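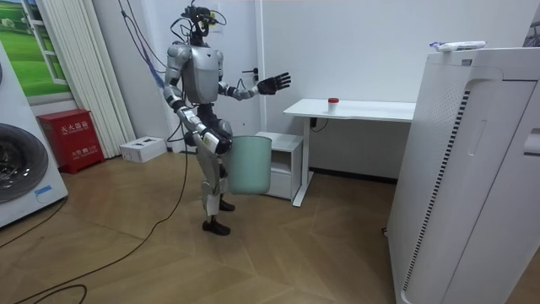

Arif Simanjuntak asked whether the audio drift reported from the Figueroa trial should be treated as a fault in the stream or a fault in the way people were asked to rate it. He did not think the ratings could be used until that was settled, and wanted this taken ahead of the other items. Agreed.

Minutes of the speech quality working group, 22nd February

Present: Nadhirah Pattinasarany (chair), Oluwatosin Jibrin, Anisa Rahman, Arif Simanjuntak, Sutrisno Pillai (minutes)

1. Audio drift in the Figueroa trial

Oluwatosin has gone through the call logs. In 29 calls the audio ran ahead of the expected playout time by more than the limit set in the test plan. All of them used the older Diltico client, which resets its jitter buffer when a participant mutes and unmutes. The newer client does not do this.

Arif pointed out that the rating form asks only about "sound quality" and that raters may have marked a call down for people talking over each other. Anisa said the free-text comments support this. Several raters wrote that the sound was clear but that they kept interrupting the other person.

Decided: the 29 calls stay in the data set but are flagged and left out of the main analysis. The form will get a separate question on ease of taking turns.

Action: Anisa to draft the question and send it round. Oluwatosin to add the flag.

2. Minutes of the last meeting

Accepted with one correction. Under item 4, "packet loss" should read "packet loss after concealment."

3. Delay conditions for the second listening test

Nadhirah presented the proposed conditions. The one-way delay would be set at 500 ms and 700 ms, plus a condition with no added delay. Arif asked for a step below 500, as few real calls are that slow. Nadhirah said the session is already long and another level would mean dropping one of the two conversation tasks.

There was some discussion of which task could go. The number-checking task gives cleaner timing data. The free conversation is closer to normal use but varies a lot from pair to pair. No agreement was reached.

Decided: run a small pilot with the lower delay and the number-checking task only, then return to this.

Action: Nadhirah to set up the pilot. Sutrisno to check whether pairs from the first test may be invited back.

4. Ollano codec settings

Anisa reported that the default settings changed between versions. Silence suppression is now on unless it is switched off, and this clips the first syllable for quiet speakers. The first test was run with it off. She recommended keeping it off and writing the full settings into the test plan, not just the version number.

Decided: as recommended.

5. Transcripts

The corpus now holds 1482 short recordings. Roughly half have a checked transcript. The rest have only the automatic output from Trurkura, which handles overlapping speech badly and tends to give both voices to one speaker.

Sutrisno asked if unchecked transcripts could be used to measure pause length. Oluwatosin advised against it, as the time stamps come from the same pass and carry the same mistakes.

Action: Oluwatosin to write a short note on which measures can be taken from the audio alone. Arif to check a further batch of transcripts, starting with the calls flagged under item 1.

6. Any other business

The paper draft needs a shorter methods section. Comments go to Nadhirah, marked in the shared copy and not by e-mail.

Anisa will be away for the first part of May and asked that the second test not start in that time. Noted.

The headset order is still open. Two of the replacement cables were the wrong type and have gone back.

Next meeting: after the pilot, date to be set by Nadhirah.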